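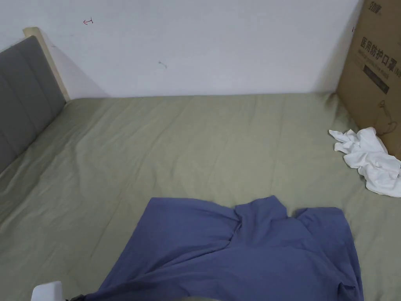 緑がかったシーツを敷いたベッド

ホーム 退職後の暮らし 住まい 趣味の会 お金の話 よくある質問

退職後の会員制クラブ「Plusero」に入る前に　よくある質問

4/2/20　Memton編集室

Pluseroの入会説明会に出た読者から、似たような質問が続けて届いています。退職した人向けの会員制クラブで、趣味の教室、日帰りの催し、それにGuvcombeの宿泊棟での滞在がひとまとめになった仕組みです。配られる冊子にも質問集は載っていますが、答えのほうが質問より明るすぎるので、編集室で書き直しました。当編集室はPluseroから広告をもらっていません。説明会の茶菓子はいただきました。

■ 入会について

退職したら、こういうクラブに入ったほうがよいのでしょうか。

入らなくても困りません。説明会では「退職後に人づきあいが急に減る」という話が最初に出てきて、会場が少ししんとしたところで入会案内が配られます。人づきあいが減るのは本当でしょうが、その穴を埋めるのがPluseroである必要はなく、図書館の読書会でも、近所の体操でも、昔の同僚との月に一度の昼食でもかまわないはずです。会費を払えば友人ができるという書き方には、少し身構えて読むことをおすすめします。

一方で、自分から声をかけるのが苦手な人には、日時と場所が決まっている集まりはありがたいものです。そういう人が会費を払うことまで、無駄だと言うつもりはありません。

入会に年齢の条件はありますか。

年齢の決まりはなく、「仕事の第一線を退いた方、またはその予定の方」とだけ書かれています。かなり広く読めます。まだ勤めている人が説明会で入会を勧められた例もありました。教室の大半は平日の昼間に開かれるので、勤めが残っている間に入っても、会報を受け取るだけになるかもしれません。

夫婦で入ると割引になると聞きました。

2人目の会費は下がります。ただし、割引を受けると退会も2人そろって届け出ることになっています。片方が熱心に通い、片方が一度で懲りた場合、懲りたほうの会費も払い続けるわけです。家庭内の話し合いで済む問題だと窓口では言われましたが、規約のほうを直せば話し合いもいらなくなると思います。

会員は何人いますか。

冊子には579人とあります。この人数がいつの時点のものか、休会中の人を含むのか、どちらも書かれていません。問い合わせたところ「登録者の数です」という返事でした。登録者には、入会金だけ払って一度も来ていない人も入るのでしょう。教室のにぎわいを知りたければ、人数を聞くより、平日の昼に一度のぞいてみるほうが早いです。見学は受付で名前を書けばできます。

■ 会費とポイントについて

会費のほかにかかるお金はありますか。

あります。教材費、会場までの交通費、催しの昼食代、宿泊棟を使うときの利用料は、どれも会費に含まれません。冊子の表紙には「会費だけで楽しみ放題」とありますが、楽しみ放題なのは談話室と、週替わりの軽い体操と、囲碁盤の貸し出しです。陶芸は土代と焼成代が別、写真の会は印刷代が別、合唱は楽譜代が別です。

どれも法外な額ではありません。困るのは、年間でいくらになるかを一覧にした紙がどこにもないことです。説明会で頼んでみたら「人によりますので」と言われました。人によるなら、よく通う人の例と、たまに通う人の例を載せればよいだけの話です。

「Guo」というのは何ですか。

会員向けのポイントです。教室に出たり、催しの手伝いをしたり、新しい会員を紹介したりするとたまり、Guvcombeの宿泊料や売店の支払いに使えます。

たまり方には偏りがあります。教室に一度出ても少ししか付かないのに、知人を入会させるとまとめて付きます。クラブが会員に何をしてほしいのか、この配分を見ればだいたい見当がつきます。趣味の仲間だと思っていた人から急に熱心な電話が来たら、Guoの期限が近いのかもしれません。

Guoに期限はありますか。

最後に付いた月から13か月です。一年ではなく半端な長さなのは、年に一度の大きな催しに来た人が翌年も同じ催しに来れば失効しないように、という配慮だそうです。親切と言えば親切ですが、残高と期限を確かめる方法が会員用の画面しかなく、紙の会報には載りません。画面を見るのが苦手な人ほど、知らないうちに失効させることになります。窓口で聞けば教えてもらえますから、行ったついでに毎回聞いてください。遠慮はいりません。

途中で退会したら、会費は戻りますか。

年払いの分は戻りません。月払いにすると少し割高になりますが、最初の一年は月払いをおすすめします。割高な分は、気が変わる自由の代金だと思ってください。なお、退会届の用紙は受付の棚に置かれておらず、申し出ると奥から出てきます。入会申込書のほうは入口にも、談話室にも、体操の会場にもあります。

■ Guvcombeでの滞在について

宿泊棟はどのような人に向いていますか。

家から離れて数日ゆっくりしたい人、泊まりがけで教室に出たい人、それから将来の住み替えを考えている人、と案内にはあります。最初の2つはわかります。3つ目については慎重に考えたほうがよいでしょう。数日泊まって気持ちがよかったという感想と、そこに長く住めるかどうかは別のことです。旅先の枕が合わなくても一晩なら我慢できますし、坂道も数日なら散歩になります。

住み替えの下見のつもりで泊まるなら、催しのない平日を選び、朝早くと日が暮れてからの両方に外を歩いてみてください。買い物を一度は自分で済ませ、バスにも乗ってみること。雨が降ったら運がよかったと思ってください。

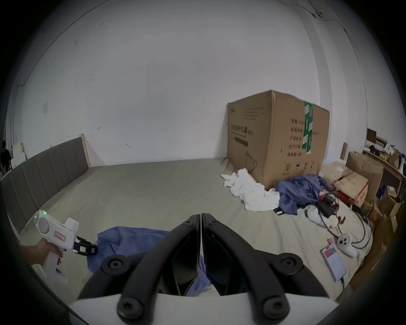

滞在中に退屈しないかと心配する声もありますが、編集室ではその心配をあまり重く見ていません。むしろ予定表が詰まりすぎていて、朝の体操から夜の懐メロ鑑賞まで、断る理由を考えるほうに疲れるという感想が複数ありました。欠席に理由はいりません。出欠表の理由の欄は空けたままで出せます。

宿泊はいつでも予約できますか。

会員用の画面では「いつでも」となっています。しかし混む時期には抽選があり、その抽選では過去の利用が多い人ほど当たりやすくなっています。11月は作品展と重なるため、入会したばかりの人はまず取れないと考えておくのが無難です。説明会で作品展の華やかな話を聞き、それを目当てに入会して泊まれなかった、というお便りが編集室にも届きました。作品展そのものは、会員でなくても入場できます。日帰りで十分に見られます。

家族や友人を連れて行けますか。

連れて行けますが、会員でない同伴者の料金は会員より高くなります。それだけならよくある話です。気をつけたいのは、同伴者にも滞在中に「ご案内の時間」が設けられていることです。内容は入会の説明です。予約のときに断れるので、せっかく遊びに来てくれた友人との仲を大事にしたい方は、先に断っておいてください。

体が弱ってきても利用できますか。

冊子には「どなたも安心」と書かれていますが、介護や看護の提供はありません。規約の終わりのほうに「身の回りのことをご自身でできる方」とはっきりあります。冊子の前のほうと規約の後ろのほうで言うことが違うときは、後ろのほうが適用されます。持病のある方は、夜間に職員がいるのか、いちばん近い診療所がどこにあるのか、急なときに誰がどこへ連絡するのかを、電話ではなく書面で答えてもらうとよいでしょう。

■ 教室と催しについて

初心者でもついていけますか。

教室によります。「初心者歓迎」の札はすべての教室に付いているので、目印にはなりません。長く続いている教室では顔ぶれも席もなんとなく決まっていて、新しい人が座ると「そこは」と言われることがあります。悪気はないのでしょうが、言われた側は忘れません。新しく始まった教室を選ぶか、見学のときに、いちばん最近入った人がいつ入ったのかを聞いてみてください。それが何年も前なら、そういう教室だということです。

水彩と円盤投げに似た室内ゲームの会は、途中から入った人の評判が比較的よいようです。合唱は人によって言うことがまるで違いました。

講師は専門の人ですか。

資格のある講師もいれば、長く続けてきた会員が教えている教室もあります。後者が劣るとは限らず、編集室がのぞいた中では、会員が教える包丁研ぎがいちばんていねいでした。ただ、どの教室がどちらなのかが予定表に書かれていません。会員が教える教室でも教材費は同じようにかかるので、そのお金の行き先は聞いてよいことだと思います。

「頭の若さを保つ」という講座に効き目はありますか。

わかりません。主催者にもわからないはずです。冊子のグラフには縦の目盛りがなく、調べた人数も調べ方も書かれていませんでした。同じ内容の算数の問題集は書店で買えます。みんなで解くと楽しいから出る、という人は出ればよく、それ以上のことを期待して会費を払うのは待ったほうがよいと考えます。この講座だけ追加の受講料が高いことも、判断の材料にしてください。

催しの手伝いを頼まれました。断れますか。

断れます。手伝いは任意です。受付に立つ、椅子を並べる、名札を配るといった仕事で、Guoが付きます。会員同士で動かすクラブですから、と言われると断りにくいのですが、会費を集めて運営している以上、椅子を並べる人を手配するのは運営側の仕事でもあります。やりたい人がやり、腰の痛い人は座っていてよいのです。

■ 困ったとき

会員同士でもめた場合、間に入ってもらえますか。

相談窓口があり、受付時間は午前9時からです。終わりの時間は冊子と掲示で食い違っています。寄せられる相談でいちばん多いのは車の乗り合いのガソリン代だと窓口では聞きました。乗り合いはクラブの行事ではなく会員個人の約束という扱いになり、窓口は話を聞くだけです。事故のときも同じ扱いです。乗せてもらう人も乗せる人も、そこは最初に確かめておいてください。

勧誘がしつこいのですが。

案内の電話と郵便は、申し出れば止めてもらえます。電話を止めてほしいと言うと、電話だけが止まって郵便は続くので、両方と言う必要があります。会員個人からの誘いまでは止まりません。「月払いで様子を見ている」と答えておくと、たいてい話は短く済みます。

それで、編集室としては入会をすすめますか。

すすめるとも、やめろとも書きません。教室のいくつかには通う値打ちがあり、のぞいた日の談話室も居心地は悪くありませんでした。冊子の書き方と料金の見せ方には、最後まで納得がいきませんでした。見学を別々の曜日に重ね、よく顔を出している会員に何がいちばん不満かを聞き、その不満が自分にも我慢できるものなら月払いで始める。編集室の者が親に聞かれたら、そう答えます。

会費の改定があった場合は、このページの該当する項目を書き換えます。冊子の記述と違っているところを見つけた方は、冊子のページ番号を添えて編集室までお知らせください。

ホーム 前の記事 次の記事 お問い合わせ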